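フルークスサイド・グラップリングクラブ

フルークスサイド・グラップリングクラブ(Flukesside Grappling Club、通称フルークス、地元では単に「サイド」とも)は、エカドソープ(Ekadthorpe)に本拠を置く組み技系格闘技のクラブ、および同クラブが主催する大会シリーズの総称。レスリング、柔術、キャッチ系の技術を混ぜた独自ルールで知られる。創設者はグリゴリス・ガラニス(Grigoris Galanis)。現在の代表はアリキ・カラス(Aliki Karras)。

なお、隣町ウォルトブリッジ(Woltbridge)にあった同名の柔道教室とは無関係。よく混同される。

概要

打撃なし。道着なし。これが基本。試合は円形マットで行われ、金網もロープもない。場外に出たら中央からスタンドで再開、ただし極めの体勢に入っている場合はそのままの形で中央に戻す。この「そのままの形」がくせもので、再現の正確さをめぐって毎大会のように揉める。詳細は「ルール」の節を参照。

選手層は地元出身者が中心だが、総合格闘技の選手がオフシーズンの調整として出ることも多い。総合の団体に上がる前の登竜門と見る向きもあるし、逆に総合を引退した選手が戻ってくる場所という見方もある。どちらも間違いではない。

歴史

創設期

ガラニスはもともと港の荷役をしながらレスリングを教えていた。最初の練習場は製粉所の二階。天井が低く、持ち上げ技が禁止だった。後のルールで高い投げ技に加点がつかないのはこの名残だと言われるが、ガラニス本人は後年のインタビューで否定している。「単に投げが下手だったからだ」とのこと。冗談かどうかは不明。

当初の会員は大半が荷役仲間。月謝はなく、マットの修理代を出し合う形だった。やがてウォルトブリッジのレスリング部から人が流れ込み、練習の質が変わったとされる。ここで持ち込まれたのが足首を取りに行く低いタックルで、現在も「ウォルトブリッジ式」の名で呼ばれる。

最初の対外試合は1月。暖房が壊れていて、選手は試合直前まで上着を着たままだった。この大会がのちに「冬の円」(Winter Circle)と名付けられ、シリーズの第一回に数えらている。

分裂と再統合

クラブが大きくなるにつれ、方針の対立が出てくる。ポイント制の導入を主張したのがミハリス・ツォウカラス(Michalis Tsoukalas)、一本のみで決着をつけるべきとしたのがガラニス。双方譲らず、ツォウカラスは門下生を連れてウォルトブリッジに別のクラブを開いた。

分裂中、両派は同じ日の同じ時刻に大会をぶつけ合っている。午後7時開始。観客の取り合いになり、どちらも赤字。選手のほうは割と平気で両方に出ようとして、移動の車中で着替えたという話が複数残っている。

再統合のきっかけはスポンサーだった。スポーツ用マットの製造元コンスタンティニディス(Konstantinidis)が、大会を一本化するならマットを全面的に入れ替えると申し出た。交渉は短かった。前半は一本のみ、延長からポイント、という折衷案で合意。現行ルールの骨格はこの時にできた。

カラス体制

ガラニスの引退後、代表に就いたのがアリキ・カラス。選手としては軽量級で活動し、首を抱えてからの絞めが得意だった。カラスの代になって女子部門が独立し、ジュニア部門が整理され、計量が前日から当日朝に変わった。

当日計量への変更は大きな反発を招いた。急激な減量で試合に出る選手を減らす目的だったが、一部の選手は普段の体重より上の階級に移るはめになり、しばらく中量級が異様に混んだ。現在は落ち着いている。

ルール

試合時間と延長

本戦は一本勝ちのみ。時間内に決まらなければ延長に入り、延長では次の動作に点がつく。

テイクダウン 2点
背後を取って両足を絡める 3点
下からの返し 2点
逃避(審判の注意後も組まない場合) 相手に2点

延長終了時に同点の場合、先に得点した側の勝ち。無得点同士の場合は審判3名の判定となる。判定基準は「攻めた側」。これだけ。条文が短すぎるという批判は昔からあり、判定で負けた陣営が毎回持ち出す。

反則

打撃全般、指を取る行為、目・口への接触、頭から落とす投げ。膝をひねる足関節はかつて全面禁止だったが、カラス体制で上位クラスに限り解禁。ジュニアは今も禁止。

口頭のタップは認められる。悲鳴もタップとみなす。これについては有名な誤審があり、気合いの声をタップと取られて負けになった選手がいる。以後、審判講習で必ず取り上げられる事例となった。

階級

軽量級、中量級、重量級、無差別。女子は軽量級と無差別の二つ。ジュニアは年齢と体重の組み合わせで毎回組み直す。無差別級は事前の申し込み制で、過去に軽量級の選手が勝った例もある(後述)。

技術的特徴

フルークスの試合を他の組み技競技と分けているのは、手首の取り合いの長さである。道着がないため掴む場所が限られ、開始直後から双方が相手の手首と首の後ろを探り合う。慣れない観客には退屈に見えるらしい。だがここで片方の手首を制した側が最初のタックルに入る確率は高く、コーチ陣は練習時間のかなりの部分を手首に割く。
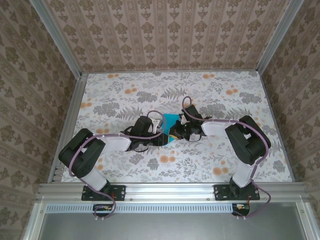
ツォウカラスはこの点に異論があるという。手首の攻防ばかり練習するから足が止まる、タックルは手首を取る前に入るもので、取ってからでは相手も腰を落としている、今の若い選手は立ったまま手をこねて延長を待っているだけだ、とのこと。延長のポイント制を持ち込んだのは本人なので、この発言はクラブ内でだいぶからかわれた。

もう一つの特徴は、下になった側の粘り。本戦ではポイントがないため、倒されても失うものがない。そこで自分から下になり、足を使って相手の姿勢を崩し、腕か首を狙う選手が出てくる。延長に入った途端にこの戦い方は不利になる。したがって本戦終盤に下の選手が急に立とうとする場面が多い。地元ではこれを「起床」と呼ぶ。「起床に失敗した」は、立ち際に背中を取られて負けることを指す。

首を抱えてからの絞めはカラスの代名詞だったが、現在の選手には腕を一本巻き込む形のほうが人気。抜けにくいのが理由とされる。腕なしの形は入れば早いが、汗で滑る。

主な大会

冬の円

毎年1月開催。シリーズ最古。全階級が行われ、優勝者は翌年の同大会まで「円の保持者」を名乗る。ベルトはなく、代わりに縄で作った輪が渡される。荷役時代の係留用ロープが由来で、初代の輪はガラニスが結んだもの。何度か結び直されている。

橋杯

ウォルトブリッジで行われる団体戦。1チーム3名の勝ち抜き方式。分裂時代のツォウカラス派の大会が前身で、今もツォウカラスの系統のチームが強い。勝った選手がそのまま次の相手と戦うため、先鋒に体力のある選手を置くか、最強の選手を大将に残すかで戦術が分かれる。

無差別招待戦

不定期。招待制。総合格闘技の選手が参加するのは主にこの大会である。

記録と主な試合

カラス対カルボーネ

クラブ史上もっとも語られる試合。アリキ・カラスとネヴェス・カルボーネ(Nives Carbone、表記はニヴェスとも)の女子無差別級決勝。カルボーネは総合格闘技からの転向組で、組み技のみの試合は2戦目だった。

開始からカルボーネが圧力をかけ、タックルでカラスを倒す。本戦なので点はなし。カラスは下から腕を狙うが極まらず。中盤、立ち際にカラスが首を抱え、そのまま引き込んだ。カルボーネは絞められた状態で場外へ。ここで審判が止め、中央で同じ形に組み直させたが、カラス側は手の位置が浅くなったと抗議した。抗議は認められず。再開後、カルボーネが首を抜いて上を取り、延長へ。

延長でカルボーネが先にテイクダウン、2点。カラスは残り時間わずかで下から返して2点。同点だが先に得点したカルボーネの勝ちとなった。

試合後、カラスは組み直しの件について「浅かった。でも、返すのが遅かったのも私」と話している。この試合をきっかけに、場外からの再開時に副審が手の位置を確認する手順が加わった。カルボーネはその後もう一度大会に出て、以降は指導に回った。

サランティスの無差別級制覇

ヴァンゲリス・サランティス(Vangelis Sarantis)は軽量級の選手で、欠員の出た無差別招待戦に急遽出場し、優勝した。三試合すべて一本勝ち。決勝の相手は重量級の円の保持者で、組み合った直後に足元へ潜り込み、足首を極めて終わらせた。決着までが短かったため、飲み物を買いに出ていた観客の多くが見逃したとされる。

サランティスはこのほか、シリーズ通算118試合出場の記録を持つ。勝敗の内訳は初期の記録が残っておらず確定していない。本人は「負けのほうはよく覚えてる」と語る。

練習場

現在の練習場はエカドソープの旧製粉所に近い平屋の建物。コンスタンティニディス製のマットを敷く。朝の部は午前6時半から、仕事前の会員向け。夜の部が主力選手の練習で、スパーリング中心。見学は可能だが、朝の部は断られることがある。

練習の流れは昔からほとんど変わっていない。体操、手首の取り合い、タックルの打ち込み、寝技の反復、スパーリング。最後に全員でマットを拭く。ガラニスの時代は拭き方が雑だとスパーリングがもう一本追加されたという。

評価と批判

ルールについては、前半と延長で価値観が変わりすぎるという指摘が根強い。本戦では下になってもよく、延長では下になると負けに直結する。見る側には分かりにくい。一方で、この切り替わりこそ面白いとする意見もあり、橋杯の会場では本戦終了の合図とともに歓声が一段大きくなる。

判定基準の曖昧さも繰り返し問題になっている。攻めた側、というが、極まりかけた絞めと成功しなかったタックル三回のどちらが攻めなのか、条文は何も言わない。ルール改定の話は出るものの、まとまらず。カラスは基準を細かく書くことに消極的で、書けば書いた分だけ抜け道を探す選手が出ると述べている。

総合格闘技側からの評価はおおむね良好。壁のない円形マットで鍛えた選手は、金網際での攻防に最初は戸惑うが、中央での組みには強いというのが定評である。壁を使った立ち上がりを覚えるのに時間がかかる点は、クラブのコーチも認めている。

用語

起床 本戦終盤に下の選手が立ち上がろうとすること。
輪 冬の円の優勝者に渡される縄。転じて優勝そのもの。「輪を取る」
製粉所 旧練習場。古参の会員を指すこともある。
浅い 組み直し時の手の位置への抗議。カラス対カルボーネ戦以降に定着。
ウォルトブリッジ式 足首を取りに行く低いタックル。ツォウカラス本人はこの呼び名を嫌っているとと伝えられる。

関連項目

冬の円
橋杯
グリゴリス・ガラニス
キャッチレスリング
サブミッション・グラップリング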